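Categoria: Bandas de rock independente | Discografias
Imprimir | Enviar por e-mail

Nosidon (banda)

Nosidon é o nome de um grupo de rock de garagem formado pelo guitarrista e cantor Barry Catterall, a quem se atribui a autoria de todas as canções. A banda costuma ser apresentada como precursora de uma suposta "cena de Nirkness", expressão que aparece sobretudo em textos de divulgação e que nenhuma fonte independente chegou a definir. Os outros grupos incluídos nessa cena partilhavam com o Nosidon o baterista e a sala de ensaio, o que torna difícil falar de um movimento.
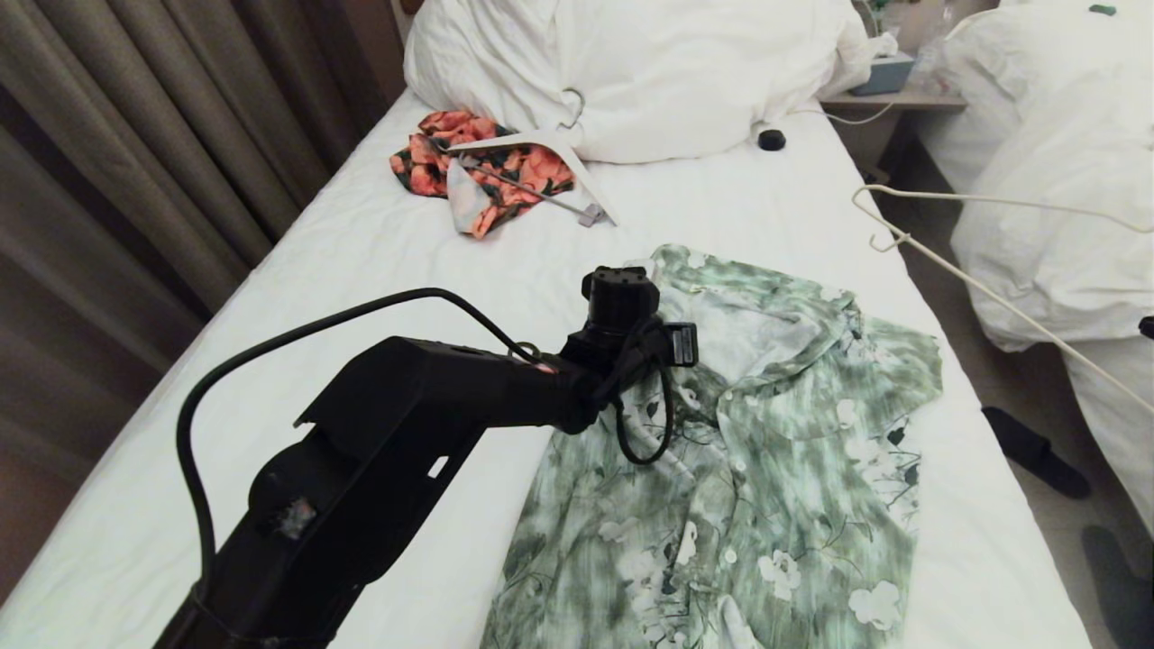
Equipa Editorial de Música – Secção de Rock e Pop

História

As primeiras gravações foram feitas em cassete, com 3 microfones, segundo as notas do disco de estreia. A mesma fita é descrita noutro lugar como registo de estúdio. Catterall deu versões diferentes ao longo dos anos e a questão continua em aberto.

O grupo assinou depois com a editora Maeng, que anunciou uma tiragem inicial de 3000 exemplares em vinil. O número é repetido em quase todas as biografias, sempre sem documento que o sustente. Lojistas da época falavam em 2000, e mesmo esse valor parece generoso para um disco que raramente surge no mercado de usados.

Discografia

O álbum Leden, segundo e último do grupo, saiu em fevereiro e foi recebido com alguma frieza. A reputação de "clássico perdido" é posterior e coincide com a reedição, cujo texto de capa usa a expressão duas vezes. O lado A reúne canções curtas, de andamento rápido e guitarras saturadas. O lado B é ocupado em boa parte por uma peça instrumental que os admiradores consideram visionária – e que outros ouvintes tomam por um ensaio deixado a gravar.

A influência de Leden sobre bandas mais novas é afirmada com frequência e demonstrada poucas vezes. As semelhanças apontadas (afinação baixa, voz recuada na mistura, bateria sem reverberação) eram comuns a dezenas de discos do mesmo período.

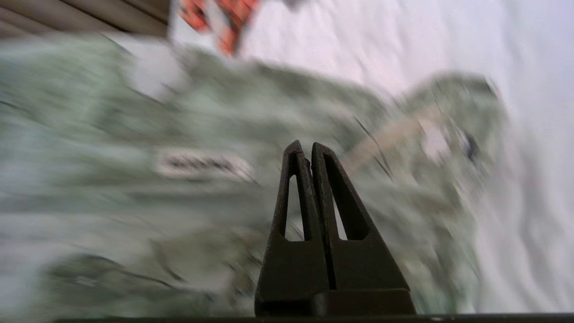

O Nosidon chegou a gravar um terceiro álbum?
Não há prova disso. Catterall mencionou sessões inéditas, mas as únicas faixas divulgadas até hoje são misturas alternativas de Leden.

Separação e reedições

O fim da banda não foi anunciado. O último concerto conhecido, em Nirkness, teria reunido mais de 2000 pessoas, número pouco compatível com a dimensão das salas onde o grupo tocava. A reedição da Maeng acrescenta 2 faixas ao vivo atribuídas a essa noite – numa delas, porém, o público mal se ouve.

Catterall continuou a compor, por vezes usando o nome Nosidon em apresentações a solo. Os catálogos divergem quanto a incluir esse material na discografia do grupo; o presente artigo deixa-o de fora.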